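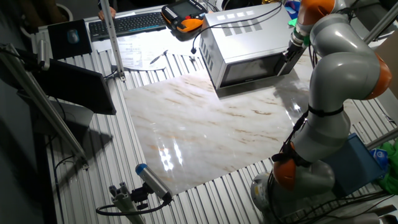
Clorkum Self-Storage, Drummont site
Walk-through checklist with comments
25 April 2024

1. Front gate and keypad. Pass. Gate closes fully. Keypad cover is cracked at one corner but still shuts.

2. Exit signs, halls A to C. Pass except one. The sign by unit 94 does not light on battery. Replace the battery pack and retest.

3. Fire extinguishers. Pass. Tags current, pins in place. The one near the loading door was blocked by flat carts again. Carts moved.

4. Loading door. Needs work. Bottom seal is torn on the left side and lets rainwater in. The door itself runs smoothly and the stop works. 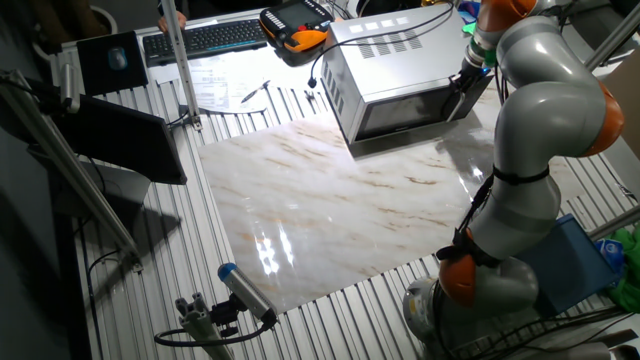
Campos desk: the seal was ordered in early April and is still on back order. We can put down a rubber strip until it comes, but it has to be taped at both ends or the carts will catch on it.

Agreed. Strip to go down this week — tape both ends and check it at each opening.

5. Hall lighting. Pass with comment. Motion sensors in hall B switch off after 4 minutes, too short for tenants at the far end. Set to match hall A.

6. Wall and ceiling surfaces. Clean where marked. No peeling to report in the halls.

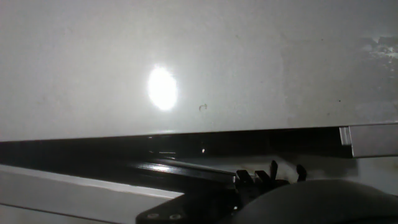 White surface, gray smudges toward the right.

7. Unit doors and latches. Two fail. Unit 21 latch does not line up with the hole. Unit 27 door drags and needs the track cleaned before anyone adjusts the spring. Both tenants to get a letter before work starts.

8. Freight elevator. Pass. Certificate posted, phone answers. Floor mat is worn through at the threshold and should be swapped.
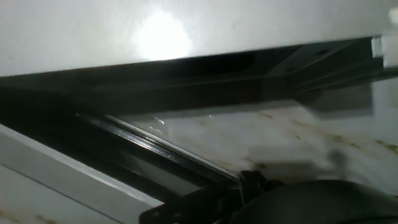
The spare mat in the supply closet is the wrong width, so a new one has to come from Nodum with the next order. Leave the old one down until then.

9. Pest stations. Pass. All in place along the back wall.

10. Restroom. Pass with comment. Faucet drips. Soap refilled.

Open items: 2, 4, 5, 7, 8, 10. Recheck item 2 first.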